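Print | E-mail

July
By Delwyn Rutherford

Motorsport Operations, Handout 2: Fuel and Tires in an Endurance Race

These notes go together with my lecture on stint planning. Please read them before the workshop, and bring a calculator.

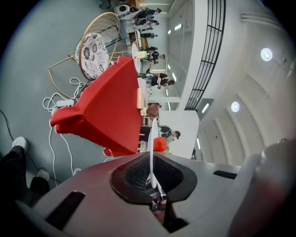
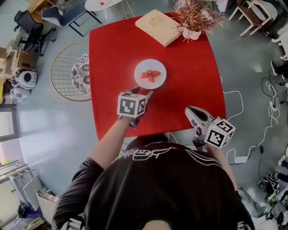 Red cloth, and strawberries on a plate.

1. What is a stint?

A stint is the time a car spends on the track between two pit stops. Its length is limited by the fuel tank, by the tires, and by the driving time which the rules allow to one person. The shortest of these limits decides the plan.

2. Fuel

Divide the usable fuel by the consumption per lap, and always round down. A car which can do 14.8 laps can do 14 laps. Students like to round up, and then the car stops on the far side of the circuit.

Behind the safety car the consumption is much lower, so the plan must be calculated again every time.

3. Tires

A double stint saves time in the pits but costs time on the track. Compare the two losses - do not guess. In our class case, the Skivar team keeps the same tires for 2 stints. Their car, the Faulkner, covers 1,788 km in the race, and 543 km of this is on used tires.

4. Driver change

The change is practiced many times before the race. Ashton Maihi, who was a mechanic at Westley, will show us the belts and the radio plug in the workshop.

5. Homework

Make a stint plan for a race of 3,000 km. Show every pit stop, and write which limit decided it. Hand in one page only - I do not read the second page.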